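Customer Care and Listings Assistant, Drerlow
Part time, 30 hours a week, starting in August

Do you like helping people get a fair price for the things they no longer need? Drerlow is a trade-in comparison site. People come to us with an old phone, tablet or game console in a drawer somewhere, and we show them what the different buyers will pay for it. We've been doing this for more than 15 years now, and we still get a kick out of it when somebody writes in to say the old phone paid for a weekend away.

We're looking for a friendly, patient person to join our small customer care team. You'd be answering emails and chats from sellers (where is my prepaid envelope, why did the buyer lower the offer, how do I sign out of my account before I mail the thing), and in the quieter hours you'd help keep our listings in order. Buyers such as Cumeo and Olavetti send us new price sheets every morning, and someone with a good eye has to check that the right model is sitting next to the right price. It's fiddly work, but plenty of people find it rather soothing with a cup of coffee!

We're also adding clothing and accessories to the site this fall – a big step for us – so if you know your way around secondhand fashion, please do say so in your letter. 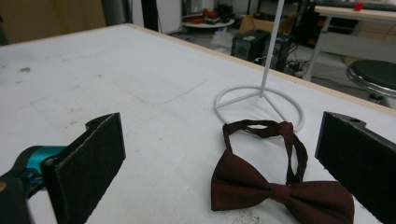

Bow tie in dark maroon.

You don't need a background in electronics. Gudrun Gerlach, who runs the team, came to us from a garden center and learned the phone models as she went along. What we'd love to see is clear, kind writing, some comfort with spreadsheets, and the ability to stay calm with a seller who has been waiting too long for a payment.

You'll have 2 weeks of paid training alongside Gudrun, 30 days of paid vacation, and a choice between our office above the Kovács bakery and working from home – most of us do a bit of both.

To apply, send a short letter and your résumé to Gerd Tiedemann at our office. Tell him about a time you sold something used, and how it went. He reads every letter himself and will write back either way.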